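Search this site Enter keywords Go

Soft Toy Safety Check: Edia Toy Library

Updated March
By the Edia Toy Library soft toy desk

Soft toy season is back and the shelves are filling up! This is the checklist we use before any stuffed animal, puppet or squishy thing goes out on loan. Print it, scribble on it, add your own lines. Last time we got through 57 toys before lunch, and the sheet made it so much easier to keep track of what had been looked at and what was still sitting in the donation bin.

Wash your hands, clear a table, and turn on the good lamp. Seams first, always.

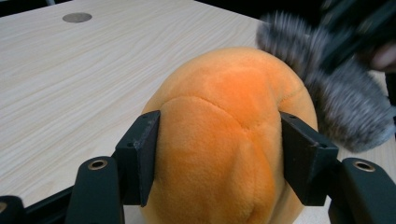 SEAMS AND STUFFING

[ ] Run a thumb along every seam, including the curved ones over the head.
Comment: Curved seams are where we find most of our popped stitches. Go slowly.

[ ] Squeeze from both sides and watch the stitching. Any gap wide enough to show stuffing is a fail.
Comment: Small gaps go in the mending basket. We love a repair! Ladder stitch, doubled thread, knot buried inside.

[ ] Feel for lumps, hard bits or anything crunchy.
Comment: The Dondar branch found a hairpin inside a bear this winter. Good catch, Dondar.

[ ] Pellet-filled toys need a sound inner bag. If you can't tell, set it aside.

FUR AND LONG PILE

[ ] Part the fur and look at the backing cloth for bald patches or tears.

[ ] Tug a small tuft gently. A few strands is a comment, a clump is a fail.

[ ] Brush out with the wide comb, then check the comb.
Comment: Shaggy toys take at least twice as long and deserve it. They are the first to be borrowed every single time.
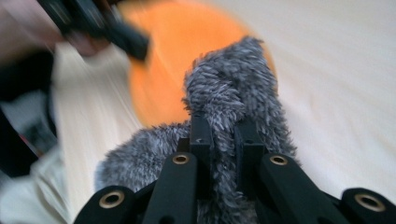
One reader wrote in to ask whether long-pile toys should be kept back from babies altogether, even when the tug test goes well. Yes, please do. Ours carry a green ribbon label on the storage bag (never on the toy) and go to the over-3 shelf only.

EYES, NOSES, LABELS

[ ] Hard eyes: grip, twist, pull. Any wobble is a fail.

[ ] Embroidered eyes: look for loose loops a small finger could catch.
Comment: Embroidered faces are our favorite. So little to go wrong.

[ ] Fabric tags: stitched down firmly, edges not fraying. Trim loose threads, leave the care label on if you can read it.

[ ] Ribbons and cords: remove anything long enough to go around a neck.
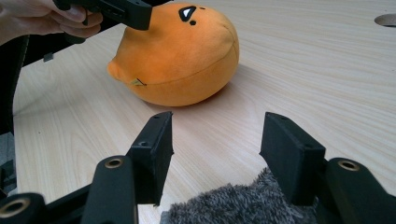

Orange plush on its side, small tag near the seam.

CLEANING

[ ] Sniff test. Musty toys get a second wash before anyone decides.

[ ] Dry all the way through. Press a paper towel hard against the thickest part and look for damp.
Comment: The Uysal branch lends out a drying rack, and it is wonderful. Ask for it early.

[ ] Note the wash on the card.

TABLE AND SIGN-OFF

[ ] Wipe the table between batches.

[ ] Pins, needles and scissors counted back into the tin. Check any cable holes too, needles love them.

[ ] 2 sets of initials on every card, and 2 on every fail. 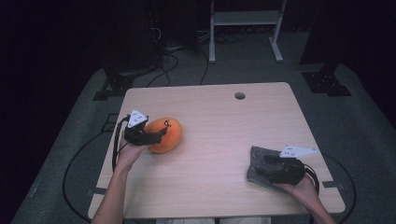
Tabletop with the round hole near the far corner.

Comment: Finished cards go in the blue folder, passed toys go in the Pundach crate by the door, and failed ones stay bagged until the end of the month in case somebody wants them for parts. Spare buttons are always welcome, big ones especially, for the grown-ups' sewing night.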